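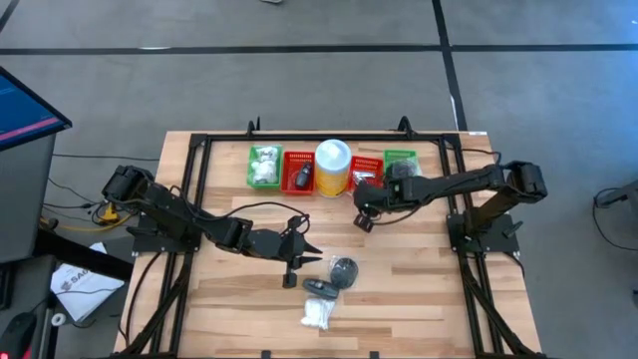
Miyuki Ueda keeps the spending plan for the sorting bench in a spreadsheet with two tabs. The first is what she asked for. The second is what she got.

"The arms were the easy part," she says. "Everyone expects a robot to cost money. I had the Runska quote signed off in a morning."

Ueda runs equipment planning at Pevus, where the bench is used to test how well a pair of arms can sort mixed household goods into baskets. She was asked for a figure in October and left the frame, the cabling and the spare grippers out of it. She would not do that again.

"Put the spares in the first request. If you go back for them later it looks like something has broken, and then you have a meeting."

Her present allowance for test goods and small parts is £800 a quarter. Most of it goes on fingers for the grippers. The goods themselves are cheap and come from ordinary shops. 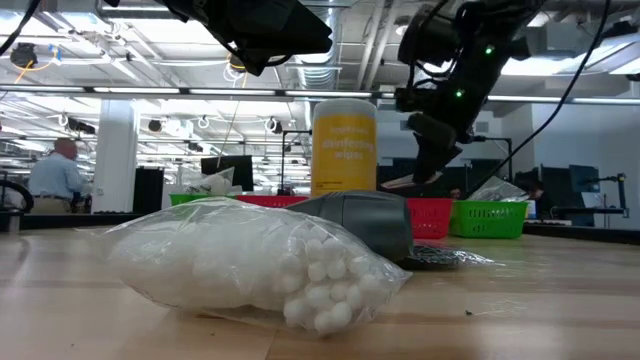
Tamsin Ellery, who sets up the trials, picks what to buy. She likes cotton balls because a bag of them changes shape when it is gripped, and a canister of wipes because it doesn't.

"I get asked why we don't buy proper test objects," Ellery says. "We priced a set from Bolger. It was more than the baskets, the table and a year of shopping put together."

She does want a second bench. Ueda has pencilled it in for the Rukbridge site, but only after three months of records from the first one. She wants to know how many hours it runs and how many of those need a person standing by.

"Staff time is the biggest line and it was missing from every supplier's estimate," Ueda says. "I'd ask for that before I asked about speed."

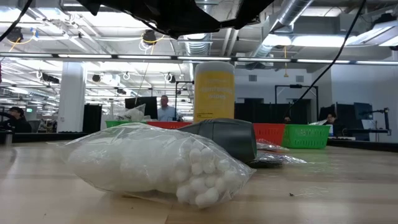

Cotton balls and disinfecting wipes on the bench, with the baskets behind.

Ellery expects the second bench to take about two weeks to set up. Ueda has budgeted for longer.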